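1/
A thread on old family files and what happens to them. I've spent most of the year sorting out my uncle's letters, accounts and photos from when he lived in Plevosmont, and I've made enough mistakes to be worth writing down.

2/
Most of it was on hard drives inside desktop PCs. People forget this. They keep the monitor and the printer, send the tower to the tip, and the tower is the only part with anything on it. Side panel off, look for the drive, two cables. The drive in the second photo is a WD Blue, 1.0TB. 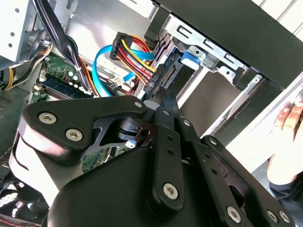
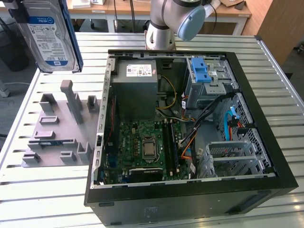
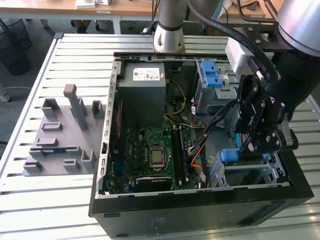 3/
Start with copying. Don't open things, don't rename things, don't tidy. Copy the whole drive to somewhere with room, then make a second copy and put the first drive in a drawer. I tidied as I went on the first one and lost all the original dates on a folder of letters.

4/
Dates matter more than I expected. One letter to the water company is headed 27 June 2000, and that one letter told us which house he was in when he wrote a whole batch of undated ones. The file's own date was years out, from being moved between machines.

5/
Old word processor files. LibreOffice opens a lot of them. It opened all but 9 of his. The layout is often wrong but the words are there. Save a copy as PDF and a copy as plain text and keep the original next to them.

6/
The nine that wouldn't open I looked at in a plain text editor. Pages of rubbish, then a paragraph of perfectly good English, then more rubbish. Six turned out to be shopping lists. One was a long complaint about a fence.

7/
Email is the worst. His was in one enormous file from a program I'd never used. Raffaele Morelli (he's done this for his own parents) told me to import it into Thunderbird with a converter and then export by year. It took an evening and I'm glad I didn't try it by hand.

8/
Photos next. There were 102 folders and a great many of the same pictures in several of them. Use a duplicate finder that compares the contents of the files. Names are no use at all, because every camera he owned started again at 0001.

9/
Before deleting a duplicate, check the folder name. "Nornesport with Auntie, bad weather" is information. I copy the old folder name into the caption and only then remove the spare.

10/
Captions. Do them with someone who was there, and do them soon. My cousin Brisa Serrano sat with me for two afternoons in November and named people I would have left as "man with dog". The dog was called Cino, so it's now "Cino, with Mr Valdovinos from next door".

11/
We recorded her talking on a phone while we went through them. I'd recommend this over typing as you go — you get the stories as well as the names, and she didn't have to keep waiting for me to catch up.

12/
How much to keep? I kept all the letters, all the photos that weren't blurred beyond recognition, and 41 of his spreadsheets. The rest were gas readings and half-finished tax sums. You may feel differently about gas readings.

13/
Passwords and private things. You will come across something you weren't meant to read. Decide beforehand what you'll do about it. We agreed that medical letters went in one folder, unread, for his sister to deal with.

14/
Storage. One copy at mine, one at Brisa's, one online. Plug the drives in once a year and open some files. I've put it in the calendar for the week the clocks go back.

15/
Print some of it. I had 100 of the photos printed as an ordinary book with the captions underneath. The older relatives have looked at that far more than they'd ever look at a shared folder, and two of them have written corrections in the margins.

16/
Old drives, once you've made and checked your copies: wipe them before they go anywhere, or keep them. I've kept mine, labelled with masking tape and wrapped in a tea towel. A specialist can sometimes read a drive that a home PC can't, so a dead one isn't necessarily for the bin either.

17/
Somebody asked how long it all took. Evenings from spring to autumn, with a gap in the summer when I was fed up with it. The copying was a weekend. The captions were most of the rest.

18/
A few people have asked about floppies. USB floppy drives are cheap and mine read most of his. The ones stored in the garage were hopeless. The ones from the desk drawer were fine. I'll do a separate thread on camcorder tapes when I've finished them — there's a box of those still to go.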